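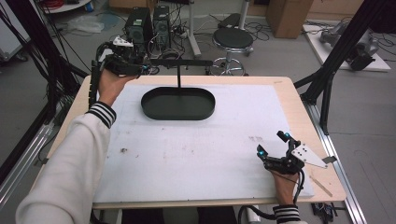 Flecken auf Holz: Was Tischoberflächen aufnehmen und was sie wieder abgeben

21. Februar 2022

Helle Hölzer stehen in Küchen und Arbeitszimmern seit Jahren hoch im Kurs. Mit ihnen kehrt ein Problem zurück, das bei dunkel gebeizten Möbeln kaum auffiel: Jeder Tropfen Kaffee, jeder nasse Topfboden und jeder Rest Rotwein zeichnet sich ab. Wie schnell das geschieht, hängt weniger von der Holzart ab als von der Behandlung der Oberfläche.

Unbehandeltes Holz ist ein kapillares System. Flüssigkeit dringt über angeschnittene Gefäße ein, am Hirnholz um ein Vielfaches schneller als in der Fläche. Bei Eiche kommt die Gerbsäure hinzu. Trifft sie in Gegenwart von Wasser auf Eisen, etwa aus einer Konservendose oder einem Stück Stahlwolle, entstehen blauschwarze Verbindungen, die sich mit Seife nicht entfernen lassen. Ahorn und Birke enthalten deutlich weniger Gerbstoffe, vergilben aber unter Lichteinfluss.

Öl, Wachs oder Lack

Öle dringen in die oberste Holzschicht ein und härten dort durch Sauerstoffaufnahme aus. Die Poren bleiben teilweise offen, die Fläche lässt sich stellenweise ausbessern. Wachs liegt überwiegend auf und ist gegen Wärme empfindlich. Lacke bilden einen geschlossenen Film, der Wasser über Stunden abhält, bei einem Kratzer jedoch unterwandert werden kann. Dann löst sich der Film vom Rand her, und der Schaden ist nur durch vollständigen Abschliff zu beheben.

Die Möbelwerkstatt Coppens in Clukatthorpe hat drei handelsübliche Systeme über 126 Tage auf Probeplatten verglichen, darunter das Hartöl Ultarine und den wasserbasierten Lack Cosolum. Aufgetragen wurden Kaffee, Essig, Speiseöl und Tinte. Das Öl hielt Kaffee etwa so lange stand, wie ein Frühstück dauert, danach blieb ein Rand. Der Lack zeigte nach derselben Zeit keine Verfärbung, reagierte aber auf Tinte mit einem grauen Schleier. Das dritte Mittel, ein reines Bienenwachs, fiel bereits beim Essig durch.

Abrieb ist der zweite Faktor. Die Werkstatt ließ eine Filzscheibe mit feinem Quarzstaub über die Proben laufen. Die geölte Fläche war nach 1000 Umdrehungen matt, der Lack erst nach nahezu 3000. Auf den Alltag lassen sich solche Werte nur bedingt übertragen. Ein Esstisch wird punktuell beansprucht, meist an den Sitzplätzen und an der Vorderkante.

Reinigung und Ausbesserung

Frische Flüssigkeit wird mit einem saugfähigen Tuch abgenommen, ohne zu reiben. Für getrocknete Flecken auf geöltem Holz genügt oft lauwarmes Wasser mit etwas Kernseife, in Faserrichtung aufgetragen. Mikrofasertücher tragen Wachs ab. Bleibt ein Schatten, wird mit Körnung 180 vor- und mit 240 nachgeschliffen, anschließend dünn nachgeölt. Der Überstand muss nach 15 Minuten abgenommen werden. Ölgetränkte Lappen können sich selbst entzünden und gehören ausgebreitet ins Freie oder in einen verschlossenen Metallbehälter.

Eisenflecken auf Eiche lassen sich mit Oxalsäure aufhellen. Das Mittel ist gesundheitsschädlich und erfordert Handschuhe, Schutzbrille und gründliches Nachspülen. Vor dem erneuten Ölen sollte die Platte mindestens zwei Tage trocknen.

Geölte Tische werden üblicherweise einmal im Jahr nachbehandelt, stark genutzte zweimal. Als Zeitpunkt eignet sich der Juni, wenn sich bei offenem Fenster arbeiten lässt und das Öl zügig aushärtet.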